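Stulon Home Kitchen Trial – Gallery

Stulon is the two-armed household robot from Takagi, offered in Australia as a monthly hire with set-up included. We had one working in the kitchen of our Paststead test house for 4 weeks in October. This page collects notes from the trial, grouped by job, with a line or two on each. The full review is on its own page.

The unit we were sent came with a five-fingered right hand. Selorm Addo ran the sessions and Jummai Ogundipe kept the log, which ended up at 254 entries. Takagi did not see the text before it went up.

Dishwasher and sink

Most of the log is dishes. We used our own crockery and a normal built-in dishwasher, with no markers or special racks added.

Stulon at the open dishwasher, right hand up with the thumb out to the side. A white cup is standing in the dish rack and a pink plate is in the drain rack over the narrower sink bowl.
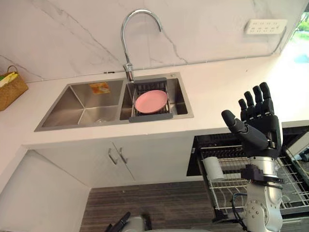

Cups and plates

Cups were the easy part. The hand takes them by the body and sets them down gently. Plates lying flat took longer, as the fingers need to get under the rim before they can lift. Selorm found that leaving a plate on a slight tilt made the job quicker.

Cutlery

Weak spot. Forks and spoons went into the basket one at a time, and teaspoons were dropped often enough that we stopped logging each one. Takagi sells a narrower fingertip set for this. We have not tried it.

Wiping down

Good on open bench space, poor behind the tap. Pressure can be set at 3 levels and we left it on the middle one for most of the trial. You still need to rinse the cloth yourself.

Noise

Quieter than our dishwasher. There is a click from the wrist when it turns over, and you notice it at 6 in the morning if the bedroom is close by.

Set-up and support

Tatsuya Ueda from the Takagi service desk did the install in one visit and came back once to adjust the left arm. Phone support was polite but closed at 4 pm, too early for anyone who gets home from work and finds a fault.

Price and availability

Hire is $2,000 a month with a minimum term of 3 months. Delivery is metro only for now – regional customers can join a waiting list. The fingertip set is extra. Questions about the trial can go to Jummai through the contact form.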